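Progress report to the Flarmont Fund
Sekska sample library project, second stage

Dear all,

We are very happy to be writing this one. When the last report went out we had a pile of raw recordings, a half-working player and a list of problems longer than the list of things that were done. Since then the library has started to sound like something people will want to make music with, and a few of the early testers have already sent back tracks that made us get up and walk around the room.

This report covers the recording work, the editing, the instrument itself, the testing and the money. The sections are in the order the grant agreement asks for, except that testing comes ahead of documentation, which is still the smallest part of the job.

Recording

The main recordings are finished. As you will remember, the plan was to sample the pump organ from Lundska, with every stop recorded on its own and in the most useful pairs, and then to record the sounds the organ makes when it isn't playing a note: the bellows filling and emptying, the pedals, the stop knobs being pulled, the lid, the creak of the bench. Those mechanical sounds were a side dish in our application. They have grown into a big part of the library and we would not want to be without them.

The organ gave us trouble at the start. Two reeds in the low octave buzzed badly, and a third did not speak at all until it had been played for several minutes. We had it cleaned before the second session, and we kept the buzzing reeds from the first session as a separate set, because they sound fantastic through an amplifier. Anyone who wants a clean bass can have one, and anyone who wants the rattle can switch it in with one button.

All the recording was done with three pairs of microphones: one close to the reeds, one at the player's head, and one at the back of the hall. The back pair was moved once, between the first and second sessions, and this cost us some time. The two positions don't match well enough to mix freely, so the first-session room recordings are now kept for the special effects, and the playable patches use only the second session.

Night recording worked out far better than daytime. There is a road behind the hall, and before 10 at night we had to throw away take after take. After that we could usually get through a whole octave without stopping. The last session ran until four in the morning and the low notes from that session are the best in the whole library.

Editing

We recorded more than 2,000 takes and have kept 1,000 of them for the library. The rest are stored on two drives in two places, named and sorted, in case we need to replace anything.

Each kept take has been trimmed, tuned where it needed it, and looped by hand. We tried automatic looping first. It did a decent job on the flute stops and a poor one on anything with a beating tone, where the loop point made a little hiccup every few seconds. Doing it by hand is slow, and it added close to a month to the schedule, but the long chords now breathe the way they do in the hall.

We made one choice here that we would like you to know about. We had promised noise reduction on all samples. In the end we used it on the close microphones only, and very lightly. On the room microphones it took the air out of the sound and left a watery edge that all of us disliked. The bellows noise is part of the instrument, and it has its own volume control in the player, so it can be turned all the way down by anyone who wants a quiet organ.

The instrument

The player now runs on both systems we promised and opens in a few seconds on an ordinary laptop. The front page has the stops laid out as they are on the organ, with the three microphone pairs as faders to the right. A second page holds the sound design side, and we are really excited about that page.

The idea is simple. Any note or noise from the library can be dropped into one of two slots and cut into small grains, which are then stretched, scattered, reversed or frozen. A bench creak frozen in the middle and played five notes down sounds like a ship. The stop knobs, scattered quickly and panned wide, make a very usable percussion bed. We are shipping 40 ready-made patches for this page so that people have somewhere to begin, and each patch can be taken apart to see how it was made.

The Sveinbjörnsson filter, which we licensed for the second page, is in and working. It took longer than planned because of a click that appeared whenever the cutoff was moved quickly while two notes were held. The fault was on our side, in how we passed the control values along, and it has been fixed in the current build. The filter has a lovely vocal quality in the middle of its range. We have put it on more patches than we meant to.

Still open in the player:

The stop buttons don't light up when they are changed from a keyboard controller.
Patch names longer than the display run over the edge.
The bellows pressure control works with the mod wheel but not yet with a foot pedal.
Memory use climbs slowly if the player is left open overnight with a frozen grain running.

The last of these is the most serious and is being worked on now. The others are small.

Testing

We sent the test build to players and composers from several different fields: film, games, church music, a couple of ambient artists and one drummer. The drummer's notes were the most useful of the lot. He used nothing but the mechanical sounds, mapped them across his pads, and asked for shorter attacks on all the pedal thumps. We recut those the same week and they are much better for it.

The church players cared most about release sounds. On the real organ, a short note and a long note end differently, and our first build used the same ending for both. We had recorded both kinds and simply hadn't wired up the short ones. They are in now and it makes a surprising difference in quick passages, where the old build sounded sticky.

The film people wanted more long material: drones, swells, slow chords they could lay under dialogue. We have taken this to heart and added a folder of played phrases, each a minute or longer, recorded during the last session when the hall was at its quietest. This folder wasn't in the original plan and has cost nothing extra apart from editing hours.

Not all the feedback was warm. One tester thought the close microphones were too bright, and after listening again we agree. The default mix now leans on the player's-head pair. Another found the second page confusing because the two slots look the same. We are trying out different background colors for them, and so far warm gray against green is the favorite.

Documentation and tutorials

The manual is written up to the end of the first page and reads well. The chapter on grains exists as notes. We plan six short tutorials, each built around one finished piece of music, with the session files included so that people can follow along and then change things. Two are scripted and one has been recorded as a rough version, which runs too long and needs trimming.

The tutorial on scoring to picture is the one we look forward to most, and it uses only sounds from the library: bellows for movement, stop knobs for contact, and a low reed chord underneath.

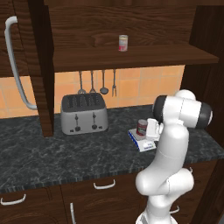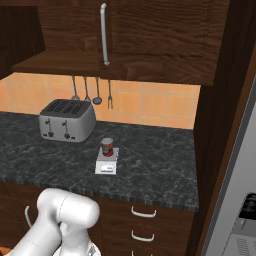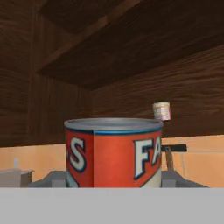 Kitchen stills, computer-rendered.

We also want each tutorial to work with the sound turned low, for people learning late at night in apartments, so all the spoken parts will have captions. The captions were not budgeted at first. We have moved a small sum from travel to pay for them, within the limit that the agreement allows without asking, and we mention it here so that it is on record.

Money

Spending is close to plan overall. Hall rental came in lower than expected since the night rate is cheaper. Organ cleaning came in higher. Editing is over its line because of the hand looping, and we have covered this from the reserve and from the savings on rental. Nothing has been spent yet on the launch, and that line stays as it was.

The filter license is paid in full, so there will be no further cost there for the life of the library.

We have one request. The agreement ties the third payment to delivery of the finished manual. The player will be ready before the manual is, and we would find it easier if the payment could be tied to the player in its place, with the manual following with the final report. If this is a problem we can manage as things stand, but an answer before April would help us plan the editing hours.

Next steps

Fixing the memory fault comes first, and no new features will go in until it is done. After that we finish the foot pedal support, close the list of small faults above, and send a second test build to the same group plus a few new people. We would love to have some school music teachers among the new ones, as several have written to us and the free classroom version is part of what you are funding.

The remaining tutorials will be recorded while the second test is running. Tuning tables are on the list as well. The organ sits a little below modern pitch, and at present the player corrects this for everyone. A switch for the original pitch has been asked for by nearly every tester who has played the real thing – it is an easy change and we are glad to make it.

A link to the current build is in the cover email, together with five short demo pieces. Please try the patch called Lundska Low Tide with headphones on and the mod wheel moving slowly. The two buzzing reeds come in near the top of the wheel.

With warm thanks from the whole Sekska team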